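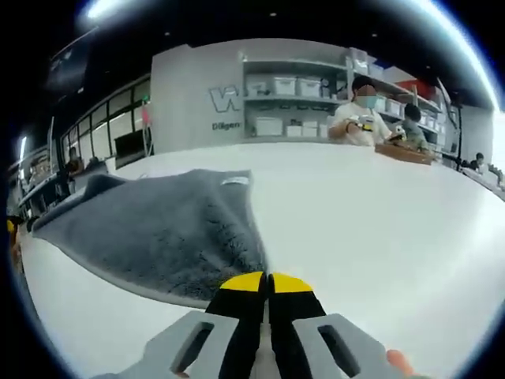
**Getting coffee rings off a glossy white table**

Posted by toledo_renter, December 2, 2024

We have a big white table with a glossy top that came with the apartment. I left a mug on it overnight and now there's a tan ring. Dish soap took off maybe half. I don't want to dull the shine and lose part of my deposit. The label underneath says Skirkach and nothing about cleaning. What should I try next?

**Fitach**

Baking soda and water, mixed to a thin paste. Put it on the ring with a soft cloth, leave it 10 minutes, and wipe it off without pressing hard. Rinse twice, or it dries to a white haze. I did this on a desk in March and the stain was gone on the second round. Test a spot near a leg first – some finishes scratch easier than others.

Skip the powdered cleansers and the green side of the sponge.

**oldmill22**

magic eraser. works on everything

**Sandesa**

Careful with the eraser. It's a very fine abrasive and it will leave a dull patch on a gloss top, which shows more than the stain does when light comes in from the side.

If the paste doesn't do it, try rubbing alcohol on a cotton pad, but only if the top is laminate. On paint or lacquer it can soften the finish. Not sure which you have? Ask the landlord before you use it – they may still have the paperwork. Mine did, after 9 years.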